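Unit 5: Takeaway and Carry-Out Packing
Handout to accompany the bench session

Reading before class: course notes, Unit 4 (Cup and lid fit). Bring a pen and your bench sheet.

5.1 Scope

This unit covers the packing of small mixed orders into paper carry bags at a counter or bench. A mixed order is one that contains at least one drink and at least one dry item. Bulk catering, chilled delivery and anything sent by courier are dealt with in Unit 7.

Notes were first prepared by Inger Eyvindsson and revised by Diane Lavoie for the Nelville intake. Section 5.5 is new.

5.2 Terms

Carry bag: a paper bag with a flat base and two handles. The handles may be string, twisted paper or flat tape. Gift bags are carry bags for the purposes of this unit, although the paper is often heavier and the base card may be loose.

Cup carrier: a tray with recesses that hold cups upright. Moulded pulp is the usual material. A carrier is rated by the number of recesses and by the cup diameters it will accept.

Lid: a press-fit cover. Lids are matched to cups by rim diameter. Colour is not a guide to size.

Dry item: any item that can rest on its side without loss. Wrapped baking, boxed goods and sealed packets are dry items. An open cup is never a dry item, even when empty, as it will be crushed by anything placed against it.

Dead space: the volume inside the bag not taken up by goods. Some dead space is needed so the handles can meet. Too much allows the goods to shift.

5.3 Bench layout

The bench is divided into a packing zone, a supply zone and a holding zone. The packing zone is directly in front of the packer and holds the open bag. The supply zone is behind it and holds cups, lids and carriers. The holding zone is at the sides, for items that do not belong to the order but are needed on the bench, such as a cloth, a sponge, or a container of stirrers.

Layout is marked on the practical. The assessor looks at the following:

The bag stands open with its base flat and its handles clear of the opening.
Cups and carriers can be reached without passing a hand through the bag handles.
Lids lie flat and can be picked up by the rim.
Cleaning items are kept out of the bag and off the carrier.
Loose packaging is removed before the next order is started.

A packer who is left-handed may mirror the layout. Write this on the bench sheet so that the assessor does not mark it as an error. 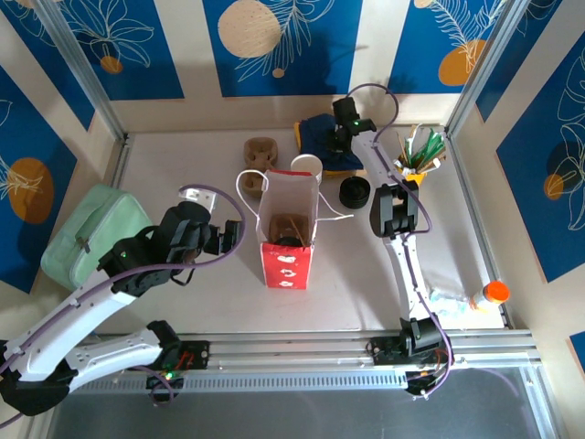
Figure 5.1. Bag in the packing zone, with cup, pulp carrier and lid within reach of it.

Two points in Figure 5.1 should be noted. The cup stands outside the bag and the lid is lying beside it, so the cup is not ready to be packed. The blue cloth is on top of the yellow sponge. Under the clean-bench rule in Unit 2, cloth and sponge are stored separately, and the pair would lose a mark at assessment. The crumpled clear plastic near the front right edge comes under the loose packaging item in the list above.

5.4 Packing order

Work through the order in the sequence given. Do not change the sequence to save time.

(a) Open the bag fully. Push the base flat from the inside with the back of the hand. If there is a base card, check that it sits under the folds.

(b) Stand the handles outward. String handles fall back over the opening more readily than tape handles and should be checked again before each item goes in.

(c) Place the heaviest dry item first, against one of the wide faces of the bag.

(d) Fit the lid to the cup on the bench. Press at opposite points of the rim, then run a thumb around the full edge. A lid is never fitted inside the bag.

(e) Seat the cup in the carrier. The cup should stand without leaning and should not lift the carrier when turned. If it does, the recess is too small.

(f) Lower the carrier into the bag, level, with both hands. Where the carrier is wider than the base, it goes into a second bag. Do not fold or tear a pulp carrier to make it fit.

(g) Fill dead space with napkins or light dry items. Stirrers go in last, upright at the side, where the customer will see them.

(h) Bring the handles together and lift the bag 2 cm clear of the bench. Hold for 3 seconds. If the base sags or the bag tilts, set it down and repack from step (c).

5.5 Faults and their causes

Bag tilts on lifting. The load is to one side. Move the dry item to the opposite face, or centre the carrier.

Lid releases in transit. Either the rim was wet when the lid was fitted, or the lid was the wrong diameter. Mixed sleeves of lids are the more common cause.

Handle pulls through. The bag is overloaded or was carried by one handle. The Trulletti bags used in this course are not to be packed above 3 kg.

Base card slides. The card was not seated at step (a). This can't be corrected with the bag full.

Carrier softens. Pulp board takes up water. A carrier that has stood on a wet bench is discarded, including where it looks sound. Ju-won Byun's trial notes on this are in the course folder under Preneck.

5.6 Bench exercise

Work in pairs, one packing and one recording, then exchange. Each pair packs 14 orders from the printed cards within 60 minutes. The recorder enters the start time, the finish time and any repack at step (h). Repacks are not penalized if they are recorded. An unrecorded repack is marked as a fault.

Return unused lids to the correct sleeve. Wipe the bench and lay the cloth out to dry, away from the sponge.

Completed sheets go to Rocío Ibarra. The September sheets used an older fault code list and should not be copied from.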